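Category: Documentation / Standards and Practice

# Paseck Shared-Bench Manipulation Set – Data Card

## Scope

This card sets out the rules under which the Paseck set is recorded, reviewed and released. It applies to the Kurnden and Calloway labs and to any partner contributing recordings under the Warkura agreement. The set holds 3,000 wrist-view episodes covering 18 household and packaging items, with an emphasis on thin, transparent and deformable materials.

## Bench and room rules

Each station must have a named operator for the full length of a recording block. Blocks are limited to 40 minutes, followed by a break away from the bench. Two arms may run in the same room only where their reach envelopes do not overlap, and an emergency stop must be within arm's length of every operator.

Clear film and bags are treated as a separate material class. Operators should close the fingers at the lowest speed setting and record the grip force in the episode log.

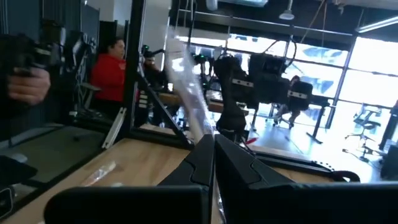
A grasp on film is labelled "held" only when the material stays between the fingers through the whole lift. Partial grasps are labelled "slipped" and kept in the set – they must not be deleted or re-recorded under the same episode number. Offcuts and fragments are to be cleared between blocks and noted in the log if they were on the work surface during a trial.

## People in view

Wrist cameras on a shared floor will record colleagues. Written consent is required from everyone working in the room, and it may be withdrawn at any time before release. Monitors must not display personal or client information during recording.

## Review

Every episode is checked by a second reviewer from the other lab. The checklist has 11 items and is stored in the `review` folder. Disputed labels go to the site lead, whose decision is recorded beside both original labels.

## Changes

The current rules took effect in January. Episodes recorded under the earlier version carry the tag `v1-rules` and should be analysed separately.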